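4.2 Plain surfaces and the judgment of clear space

The second part of the study dealt with household surfaces that carry no print, grain or pattern. In the Willwood inventory of domestic rooms, 301 of the 1013 surfaces recorded were entered as plain, meaning that the surveyor could name a color for the surface but no marking on it. Kitchen counters, desk tops, shelf boards and cabinet panels all appear under this heading. Light gray and white were the colors entered most often, and the two were sometimes confused by different surveyors working in the same home.

Plain surfaces matter to any account of tidying for a simple reason. When people were asked whether a table had been cleared, they rarely looked at the whole of it. They looked for edges, labels and strong colors, and treated the area between them as open. On a patterned surface this led to errors in both directions, as crumbs were missed and printed details were taken for dirt. On a plain surface, small items were found sooner, but soft shadows became a new source of doubt. Rojanasak, who coded the interviews, noted that 18 households described wiping a mark that proved to be a shadow, and that two of them reported doing so more than once in the same place.

We therefore adopted the rule used in the earlier Rokum survey. A darker area is entered as a shadow if its border is soft and no change in texture can be found within it. It is entered as a stain if its border is firm or if the surface itself differs to the touch. Areas that meet neither test are entered as unresolved and are left out of the totals. Under the Janssen scheme, which has no unresolved class, such areas would be counted as stains, and the rates of soiling given for plain counters would be higher than those reported in this paper.

Surface finish was recorded separately from color. A matte finish spreads the light from a window or ceiling lamp and gives few bright spots, so that tone changes slowly from one side to the other. Surveyors were asked to enter the lighter and the darker side of each surface and to avoid a single value where the change could be seen. This instruction was not always followed in the Vusiter rooms, and the entries for those rooms should be read with care.

Figure 3 shows gray surface of the plain class. The area is without print or pattern, and the change in tone across it is slight. In both views the lower part includes a soft darker area, which was entered as a shadow under the rule given above. 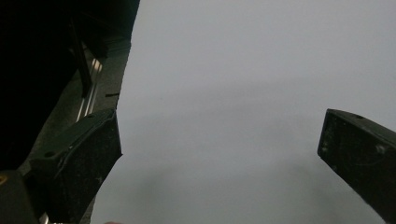
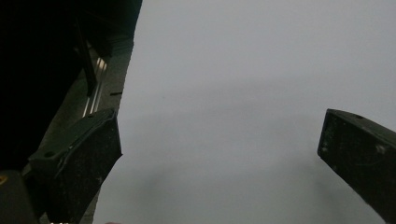 Figure 3. Plain pale gray surface, two views. A soft darker area is present in the lower part of each.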